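4.2 Comparison of gripper models in the simulated kitchen

The second set of trials looked at whether the choice of gripper changes the results when everything else is held the same. The arm, the controller, the wrist camera and the trained policy were those described in Section 3. Only the gripper was swapped. We compared three models: the Kiledley parallel gripper, which has two stiff fingers that close along a single axis; the Pomura gripper, whose fingers bend slightly at the tip under load; and the Lục gripper, a narrow design meant for picking small parts out of trays. All three were modelled from the makers' drawings and run in the Prirnon simulator with the same contact settings.

Each gripper was mounted on the same wrist plate, and the tool centre point was set again after each change. The camera was kept at a fixed distance from the wrist, so the fingers took up a different share of the view depending on which gripper was fitted. We did not retrain the policy for each gripper. Doing so would have hidden the effect we wished to measure, which was how well one policy carries over from one end tool to another.

The kitchen layouts were drawn at random from a pool of 52 household objects. Tableware, food items, utensils and small flat objects were all included, and no effort was made to keep the layouts tidy. Objects were allowed to lean on one another, and long objects were allowed to lie across shorter ones. Layouts in which an object fell through a surface or was thrown clear during the settling step were thrown out and drawn again. After this check we were left with 2993 trials over the three grippers.

A trial began with the arm at rest in its home pose. The policy was given the name of one target object and had 30 seconds of simulated time to grasp it and lift it clear of its support. A trial counted as a success if the target was still held when the lift ended. Knocking over a neighbouring object did not count as a failure, but it was logged as a disturbance. Trials in which the fingers touched the target but did not close on it were logged as misses, and trials in which the target was held and then lost were logged as drops. 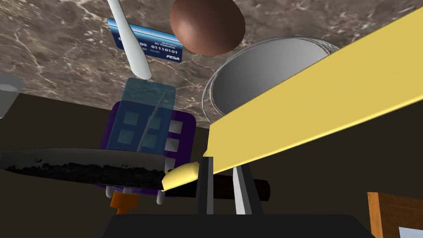
Figure 7. View from the wrist camera in one of the simulated kitchen layouts. The gripper fingers are at the bottom, with a long yellow bar just above them and a banana lying at the join of a frying pan and its handle.

The stiff fingers of the Kiledley model gave the highest success rate on round and thick objects, such as fruit and cups. Most of its failures were misses on flat objects. Cards were the worst case. When a card lay flush with the surface, the fingers came down on either side of it and closed above it, and the policy then repeated the same motion until the time ran out. A change of approach angle would have helped in many of these trials, but the policy seldom tried one.

The Pomura gripper did better on flat and thin objects. The bend at the fingertip let one finger slide along the surface until it met the edge of the card, and the grasp then closed with a small tilt. The same bend was a weakness with heavier objects. Pans were often gripped by the handle and then turned in the fingers during the lift, and a good number of these trials ended as drops. Raising the closing force reduced the turning but made the fingers bend further, so that the contact patch moved towards the tip and the grip was no more secure than before. We kept the default force for the results given in Table 4.

The Lục gripper caused the fewest disturbances. It could be lowered into gaps that the other two could not enter, and it rarely touched an object other than the target. Its limited opening was a clear drawback. Bowls could be taken only by the rim, and the policy, which had been trained with a wider gripper, often chose a grasp across the full width of the object. These grasps could not succeed. We could have filtered them out with a simple check on the opening width, and we would advise anyone using this gripper to do so, but the check was left out here to keep the three conditions alike.

Hidden contact points were a problem for all three. In crowded layouts the policy had to choose a grasp while part of the target was covered by another object or by the gripper itself. The wider fingers of the Kiledley model covered more of the view during the last part of the approach, and small errors made at that stage were not put right. In a short follow-up we let the policy keep using the last clear view of the target in place of the live one. This cut the number of misses on small objects but made the arm slower to respond when the target moved after being touched.

Long objects lying across others gave mixed results. If the target was the long object, all three grippers coped well, as there were many places along its length where the fingers could close. If the target was underneath, the policy tended to reach straight for it and push the upper object aside. We did not train the policy to clear objects away first, and it should not be expected to do this unprompted.

Two limits of the comparison should be noted. First, friction values were shared by all the fingers, although the real grippers have different pads. Second, the simulator treats the Pomura fingertip as a chain of short rigid links joined by springs, and this model becomes less accurate at large bends. The drop rate for heavy pans may therefore be too high. Both points are taken up in Section 5, where the Kiledley and Pomura grippers are tested on the physical arm with a smaller set of objects.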